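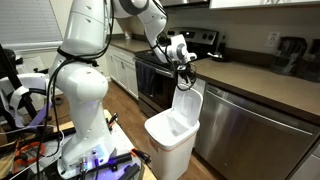

The kitchen, with the lid of the trash can up.

Eirlys Gronow rented the upstairs room in Zondham for 19 weeks and left in August, owing nothing. Idris Gape found her note under the sugar bowl. It said she had taken the early bus to Ellis and that the blue coat was his if he wanted it.

He read it twice and put it in his shirt pocket. Then he made coffee and drank it standing up.

At noon her brother called from Handano.

"Is she there?"

"She was," Idris said.

"Did she say anything about the money?"

"No."

There was 3,328 in the coat, sewn into the lining on the left side. He didn't find it until the cold came, when he put his hand through a torn seam looking for his keys.

He called the brother back. The number had been changed. He sewed the seam up again and wore the coat to work.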